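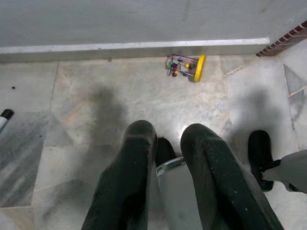 Picking up toys off a floor. That's the chore I'd like to talk about tonight, because every year somebody tells me it's basically solved and every year I'm still the one bending over.

This will be a long thread. Mute me if you must.

Background for new followers: I repaired commercial floor scrubbers and dishwashers for a living, then I ran the equipment side of a small daycare chain. I like machines. I've spent most of my life on my knees in front of machines. I don't like being told a thing works when it works on a table in a lab with good lighting.

So, the toy. A bead maze, the one with the bent wires and the beads you shove along them. Every waiting room has one. It's on its side on a marble floor, up against the ledge at the bottom of the wall. A two year old could bring it to you. I want to know what a machine has to get right to bring it to you.

First, where do you grab it? The base is a yellow disc and it's standing on edge. That's the solid part, so that's what I'd go for. But it's right at the wall, so one of your fingers needs room on a side where there isn't much.

Second option, grab the wires. They're thin, they loop all over each other, and there are beads on them that slide. Close two fingers on a sliding bead and you're holding the bead. The toy goes wherever it likes.

You and I would hook one finger under a loop and lift. We wouldn't even look. Try getting that out of a machine that has been told "grasp" means "squeeze from two sides."

And a wire is mostly air! A lot of depth cameras hate thin stuff. They hate shiny stuff too, and polished stone bounces light right back at you. There's a bright white glare spot on that floor, quite near the fingers. To me it's a glare spot. To a bad vision system it could be a plate, a puddle, or nothing.

Somebody is already typing "but the new models handle that." Maybe so! Show me the 65th try, please. Everybody shows me the first good one.

That's my main complaint and I'll keep making it. I sat through a sales demo from an outfit called Plemadier last May. Tidying robot, very polite people, decent coffee. The machine picked up a foam block, a stuffed rabbit and a plastic cup. All in the middle of a rug, all with a foot of clear space on every side.

I asked them to push the block against the baseboard. There was a discussion. The block did not get pushed against the baseboard.

Now, where do toys end up in a real house? Against the baseboard. Under the radiator. In the corner behind the door. Things roll until something stops them, and what stops them is a wall. The middle of the rug is where you leave a toy if you're staging a demo.

Let me be fair to the two-finger gripper, since I've been rude about it. Big soft-looking rounded tips like the dark ones here are a reasonable choice for a house. They won't gouge a floor as quickly as steel would, and the scuffs on them tell me they've been rubbing against real things. I respect a scuffed tool. It's the spotless ones I worry about.

But look at the size of them next to those wires. It's like doing up a necklace in ski gloves. Can be done. I wouldn't want to be timed on it.

Money, then. Kuveo (they lease cleaning equipment, I used to deal with them all the time) quoted my old boss 300 a month for a floor robot that would "clear light obstacles." We asked what a light obstacle was. It was a sock.

It cleared the sock by driving around it. I still have the email.

People say to me, "you were wrong about robot vacuums." I was, a bit. I said they'd be in closets within a year, and plenty of them are still running. But think about what the vacuum asks of you. You pick everything up first, then the machine does the floor. The machine took the easy half and left me the half with the bending.

Small example. There's a little brownish bit of debris in the joint where that ledge meets the floor. A vacuum with an edge brush might get it. It might also flick it six inches and call it a day. A person with a damp rag gets it every time, then sees the stains on the wall and gets those too, or at least feels bad about them.

Noticing is most of housework. I have never seen noticing on a spec sheet.

A reply asks whether shops are further along than homes. Yes, by a mile, and for a dull reason: a shop gets to rearrange itself for the machine. When I was helping out at the Lekota warehouse, they painted the floor, moved the racks, changed the bins and banned loose pallets from the aisle. After all that the carts ran beautifully. I'd run beautifully too if you did all that for me.

Nobody's going to repaint their living room for a robot. And a floor like the one at the top is a nice floor, by the way, irregular pieces of marble in white and cream and grey. I'd guess it's also a nuisance for anything trying to tell an object from a background. Seams everywhere, veining everywhere, one little black speck that may be dirt and may be stone. Half the time I can't tell either until I scrape it with a fingernail.

Another reply: "what about the marker?" Good eye. White barrel, black end, left side, or at any rate it looks like a marker pen to me. So there's your next question. Does that go in the toy box? In a drawer? In the trash if it's dried out? Picking it up is one job and knowing where it lives is a different job. Most demos put everything in one bin. If I put everything in one bin I'd be asked to leave.

What would change my mind? I have a test. I've offered it to three companies and got one reply, from Jemen, who said it was "outside current scope." Good for them, that's a straight answer and I thanked them for it.

The test: one bead maze, on its side, wires to the left, base against a wall. Hard shiny floor. Pick it up, carry it to a shelf, set it down on its base so it stays standing. Do it in the morning with sun coming in and again at night under one lamp. No person touches anything. Film the whole day and don't cut it.

I'm not even asking for speed. Take ten minutes per toy, I'll be at work. I'd accept slow and dull and right. Slow and wrong with a person on a headset in the next room is where I get off the bus.

On the headset business, I don't think steering a machine by hand is cheating. It's a fine way to find out what the hardware can manage. Just say so in the caption, in letters as big as the logo. If a person is driving, then what I'm looking at is a long pair of tongs, and I already own tongs. They were cheap.

Somebody else wants to know what I'd pay for one that passes. 2000, once, no subscription, and I want to be able to buy replacement fingertips at a counter. For that I'd also expect it to get under the couch. My knees would probably talk me up a little.

And yes, I know there are people who can't bend down at all, and for them a machine that gets half the toys is worth a lot. My mother's one of them. She's exactly why I get short with the brochures. She read one and asked me when hers was arriving.

I'm going to go clear the hallway now. Two hands, bad back, no charging dock. If any of you have an uncut video of something, anything, getting a wire toy off a hard floor next to a wall, put it in the replies and I'll watch all of it.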